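Ruvley prep arm and planner — 4 stars

Had this at Movville since August, on a works canteen serving up to 300 lunches. Writing this between shifts so excuse typos.

Short version: good bit of kit, the planner software is better than I expected, the paperwork is awful. You build your kitchen on screen first, run the job there, then send it to the arm. I thought that was a gimmick. Now I do it before every menu change. Fruit and veg round the sink is our main job, the one everybody used to swap shifts to get out of. 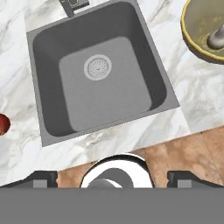 Setup took me 10 minutes once Daiane Xavier had shown me the menus. Before that, most of an afternoon and a lot of swearing. Bowls and loose veg are easy to drag in. Sink depth you type in by hand, and if you get it wrong the planner lets you carry on regardless. Should be a warning for that. There isnt.

What changed for the team. Genivaldo Macedo did sink prep for years and his wrists were shot. He now sets up the runs and checks the output, and he's on the same pay, which we had to ask for in writing. Two of the others miss the chat at the sink. Fair enough — it was the only spot where you could stand and talk. Early shift is quieter now and not everyone likes it.

Nobody lost hours here. I'd want that agreed before the thing is ordered, if you're on the staff side.

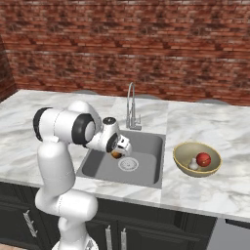

Sink run in the planner, with the arm over the basin.

Gripes. Small round stuff is slow, much slower than a person. The Pimentel add-on for stacking bowls cost us extra and we've hardly used it. Support is through Nadik and they're fine in the morning, hopeless after 4. Manual is 100 pages and the bit on cleaning the gripper is near teh back, when it ought to be page one.

Would I buy again? Yes, for a kitchen our size. Smaller place, I'd hire a person. Ask for the training day to be included and get at least two people on it, we only sent one and then she went on leave.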